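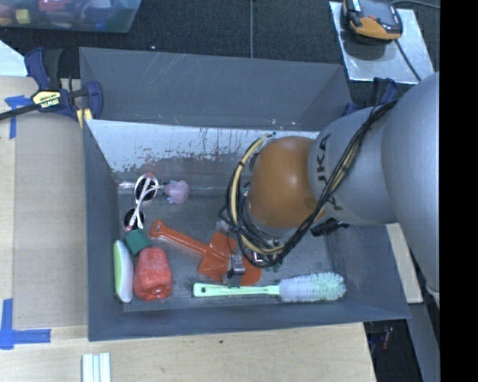
The one-bin promise

May 18, 2020
By Hedvig Lindholm

Print this page | E-mail to a friend

Every spring somebody tells us to put it all in one box. This year it is Hafþór Østergaard, whose booklet The Altitz Method runs to 584 pages and asks for a single bin per household, filled in 20 minutes and sorted in June.

I have my doubts. A big grey bin will take a toy shovel, a bottle brush and a pair of sunglasses without complaint. Whether a mint-green brush meant for bottles should lie up against something made for digging is a question the booklet leaves alone. So is the matter of folded sunglasses with no case, sharing a floor with a block.

Østergaard told me that mixing "loosens our grip on categories". Mine was loose already. I tried it for 4 days and spent most of them bent over, looking for the brush.

The Torner shop sells a bin with dividers. It costs more, and I'd still buy that one.

We use cookies to improve your visit. Accept | Settings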